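Kesport visit, August - quick notes

Back from Kesport, writing this on the train so excuse the typing. Went to see the Aidoo picking kit, the one Gutadov keep asking us about. Nelu Cozma showed me round, Remigiusz Duda joined for the questions.

What you get: gripper, software, two days of fitting. You bring the arm. Price depends on the arm, he wouldnt be drawn further. Lead time 16 weeks, was 19 last year.

Talked through:

1. Bin picking. Blocks in a metal bin, KUKA arm going in from the side. Divider just held on with spring clamps, so you can change the bin size in a minute. I like that. Asked about parts lying close to the wall, Remigiusz says thats the hard bit and they're still tuning it.

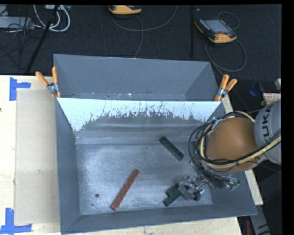 2. Support. Phone line till 6pm, remote login if you allow it. Hismont have had the kit since spring, will ring them.

3. Training. Half a day for operators, more for whoever sets it up. Manual is 33 pages, got a copy in my bag.

Still need from them: spare finger prices, adn a trial with our own parts.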